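Start Magazin Technik Werkstatt Menschen Heft-Archiv Abo

Ich gebe zu: Bei dem Wort »Hausregel« denke ich an Schuhe ausziehen und Treppe putzen. Bei Fornstead hängt die Hausregel neben der Kaffeemaschine, hat 13 Punkte und handelt davon, wann ein Greifer zupacken darf. In der Simulation wohlgemerkt! Der echte Arm kommt erst viel später dran.

Salma Ouali hat das Papier geschrieben, und zwar, wie sie erzählt, nach einem ziemlich verkorksten Januar. Damals liefen 500 Durchgänge durch, und am Ende wusste keiner mehr, mit welcher Fingeröffnung sie gestartet waren. Seitdem gilt Punkt eins: Vor jedem Lauf wird die Ausgangslage als Bild gespeichert, Finger offen, nichts dazwischen, Umgebung erkennbar. Klingt banal, oder?

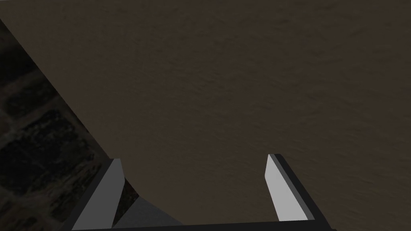 Offener Greifer vor brauner Fläche, links dunkles Steinwerk. Simulation.

Mein Lieblingspunkt ist Nummer vier (ich hab ihn mir abfotografiert). Untergründe müssen wechseln, auch wenn das Rechenzeit frisst. »Ein Greifer, der nur eine Tischplatte kennt, kennt keine Tischplatte«, meint Dariusz Pietrzak, und fast 200 Läufe mussten deswegen schon wiederholt werden. Er selbst fand das anfangs übertrieben und hat darüber wohl auch laut gestritten.

Strittig ist bis heute Punkt neun: Wer darf einen Lauf abbrechen? Salma will, dass es jeder darf, ohne Rückfrage. Dariusz möchte vorher wenigstens einen Eintrag im Protokoll sehen. Beim nächsten Treffen wird wieder darüber geredet, und ich darf mit, wenn ich Kuchen mitbringe.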